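Section 4: Levelling your Predolell table and looking after the top

By now your Predolell should be standing on its own four legs, with the fixings done up finger-tight as described in Section 3. Please leave them that way for the moment, however tempting it is to give them a good hard turn! The final tightening comes in step 5 below, and the job goes much more sweetly if the frame still has a little give in it while you are levelling.

You will need the 6 mm hex key from the small bag, a spirit level (a short one is fine, although a longer one makes life easier), and a soft cloth. A second pair of hands is very welcome at step 1 and can go and put the kettle on after that.

1. Lift the table, one person at each end, and set it down where you mean to use it. Don't drag it. The adjustable feet are screwed in from underneath and can bend if they catch on a floorboard or the edge of a rug.

2. Leave a gap of 900 mm between the table and the nearest wall on any side where somebody will be sitting. You can manage with less on the other sides.

3. Lay the spirit level across the width of the top, then along its length, and make a note of which corner is low.

4. Turn the foot at the low corner anticlockwise, as seen from above, to raise it. Go a half turn at a time and check again in both directions. Old houses being what they are, you may find yourself going round the table more than once, and there is nothing wrong with that.

5. When the level is happy both ways, tighten the frame bolts with the hex key. Do them in diagonal pairs, a little at a time, and stop when they are snug.

6. Press down gently on each corner in turn. If the table rocks, slacken the bolts by a quarter turn and go back to step 3.

Caution: Never put your hand under a foot while somebody else is lifting the table. Keep small children and pets out of the room until step 6 is finished.

Caution: Do not stand or sit on the table, whether or not the bolts have been tightened.

Looking after the top

The standard top has a matt finish, which we think is a good deal more restful to sit at than a shiny one. It asks for very little. Wipe it with a damp cloth and a drop of washing-up liquid, go over it again with clean water, and dry it.
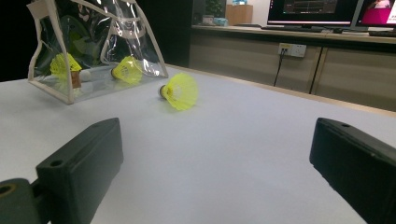
Smooth white table top with a matt surface.

Please keep cream cleaners, scouring pads and furniture polish well away. Polish won't feed the surface, and over time it leaves shiny patches that are very hard to shift. For tea, coffee or felt-tip pen, hold a warm, wet cloth on the mark for a minute or so before you wipe. Tomato sauce and turmeric are best dealt with straight away.

Note: Use a mat under hot dishes, teapots and anything straight from the oven.

Note: Check the frame bolts again once the table has had a few weeks of daily use, and then every September, before the heating goes on for the winter.

Spare parts

Spare feet are sold in sets of four under part number 379, and they fit the Ojeda bench as well. They do not fit the Nirkovia desk, whose feet have a different thread. Write to Vicente Mansilla in the Purimthorpe spares office, giving the part number and your postal address. Tables bought before January 1, 2018 have the older plain feet and need the adaptor sleeves too, so do mention it if yours is one of those.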